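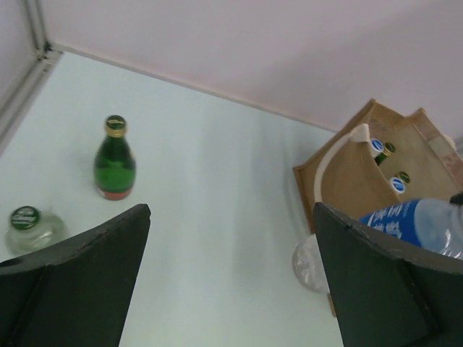 Figure 4.1 A green glass bottle with a green-and-gold cap, standing on a light-blue tabletop.

Chapter 4
Who Moves, Who Stays, and Who Pays for It

Last updated: May

I grew up in a town that people left. Every fall there were a few more empty desks at my school, and every fall my teachers acted as if they hadn't noticed. I didn't think of this as "migration" at the time – I thought migration was something birds did, or something that happened at airports. Moving 22 miles down the road to be near a warehouse job didn't seem to count. It does count, and by the end of this chapter I hope you'll be as interested in those short, dull moves as in the long dramatic ones.

In the last chapter we looked at births and deaths, the two things that change a population from the inside. Now we add people coming and going. You'll remember the basic equation (if you don't, go back and find it, I'll wait): population change equals births minus deaths, plus arrivals minus departures. The first half is fairly well recorded in a lot of countries. The second half is a mess. A baby usually gets a certificate. A cousin who sleeps on your couch for the summer and then sort of stays doesn't get anything.

Let me give you the place we'll keep coming back to. Lirkden is a farming district with one main town, Etport, sitting at the river mouth. When I first went there to do fieldwork, Etport had 3000 residents and a cannery that ran all year. Then the cannery cut back to one season. Over the next four years the town lost 400 people, and I spent a good part of those years sitting in kitchens asking who had gone and why.

My first guess was that the poorest families would leave first. They had the most to gain, right? I wrote that down in my notebook with a great deal of confidence. The poorest families mostly stayed put. Moving costs money – a deposit, a bus fare, a month of rent before the first paycheck comes in – and they didn't have it. The very comfortable families stayed too, because they owned land and had no wish to sell it in a bad market. The people who left came from the middle, and a lot of them were in their twenties.

Many went to Bomia, the nearest city, and most of those ended up in one neighborhood, Pathak. I could have drawn you a map of Etport just by walking around Pathak and asking people which street they came from! Once a few families had settled there, the next ones had a floor to sleep on and somebody to put in a word with a boss. Sociologists call this chain migration, and section 4.3 is all about it.

Then there is the money that travels the other way. Up to 22 percent of the income in some of the Etport households I visited came from relatives in Bomia. These payments are called remittances. You may have heard the word used only for money sent across borders, but I'll use it for both kinds in this book. Remittances fixed roofs and paid school fees. They also caused arguments, especially between brothers and sisters, and we'll read some of those interviews in section 4.4.

Before you go on, try something. Ask an older relative or neighbor to list every place they've lived, in order, with one reason for each move. Write the reasons down in their words and don't tidy them up. You'll want them for section 4.2, where we sort reasons for moving into push factors and pull factors and then find out how badly real answers fit into those two boxes.

4.1 What Counts as a Move?

Start with a student who leaves home for college, comes back each summer, and still gets mail at her parents' house. Where does she live?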